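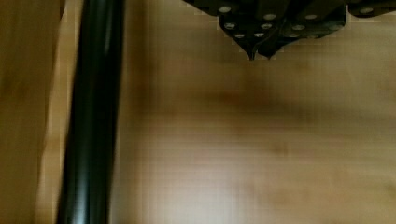

Notes for the Gradurness talk, kitchen data section
Nele Kasten, version of 2021-01-13

Opening (slow down, let people find their seats)

Good morning, everybody, and thank you so much for coming out this early. I'm Nele, I look after the kitchen recordings at Hodel, and for the next little while I'd like to tell you how we collect examples for a system that is supposed to learn its way around a countertop. I should say right away that I am a cook's daughter and not a mathematician, so if you came for the training side, please be kind and wait for Desta Jemal, who has the slot after mine and will do it far better than I could.

(Pause. Thank Afonso for the introduction if he gave one.)

What an example is

When we say "example" at Hodel we mean one attempt at one small job, start to finish, with the camera video, the arm positions, and one plain sentence saying what the person steering was trying to do. That's it, really! Move the spoon. Bring the gripper down beside the cutting board. At the moment the kitchen collection holds 3,811 of these, and 1,878 of them have been read through and checked by a second person. I'd love for those two numbers to be closer together, and we'll get to why they aren't.

Now, the sentence matters more than you might think. Early on we let people write whatever came into their heads, and we ended up with lovely little notes such as "tidied up a bit," which tells the learner next to nothing. Mattes Hollmann sat down with us in the Cikville office one long afternoon and we wrote a single page of rules. Name the thing you're going for. Name where it should end up. If you change your mind halfway, say so in the sentence and keep the recording.

The view from the wrist

(Take your time with this part, people always ask about it.)

We record from a camera down at the gripper as well as from farther back, and the wrist camera is both the most useful one we have and the most annoying. It sees the two fingertips and whatever is right under them. It also fills up with things that have nothing to do with the job, like a length of dark pipe or the step along the lip of a board.
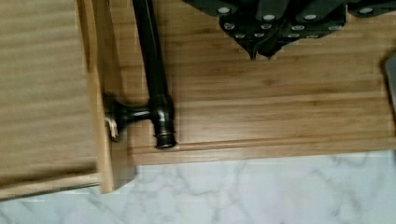 And when the arm moves quickly, the wood grain smears into streaks and you can hardly tell how high the tips are. For a long time we threw those stretches out. Rüdiger Rieger argued, very patiently and over several lunches, that the learner is going to meet blur on every working day of its life and had better see some while it's young. So we keep it now. We only drop a recording if the video stops altogether or if the arm positions and the pictures have slid apart in time.

Dark things near a dark gripper are their own headache. If you're labeling fingertips by hand and there's a black or bronze shape close by, please zoom in before you click. I've gone back over my own labels and blushed.

(If there's a laugh here, wait for it.)

A kitchen with too much in it

People visiting from Georgiev asked us why we don't clear the counter first. We did, in the beginning. We collected 700 examples on a nearly bare surface, and the learner became wonderfully sure of itself until somebody set down a jar. These days we leave out toasters, boards, a pot with a spoon in it, plush fruit, whatever a household might have lying about, and we move things between sessions so that no position becomes a habit. Marble and bamboo are both good to have in there, and so are shiny tiles, because light does funny things on all of them.

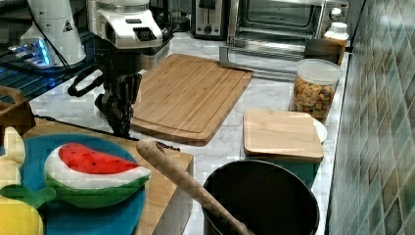
What I'd do differently

I would start the second reading on day one. We let it wait until February of our first year, and we've been running after it ever since.

I would have people steer for shorter stretches, too. We now swap after 5 attempts, which felt fussy at first, but tired hands make tired examples and you can see it in the paths.

(Check the clock. If short on time, skip straight to questions and hand over to Desta.)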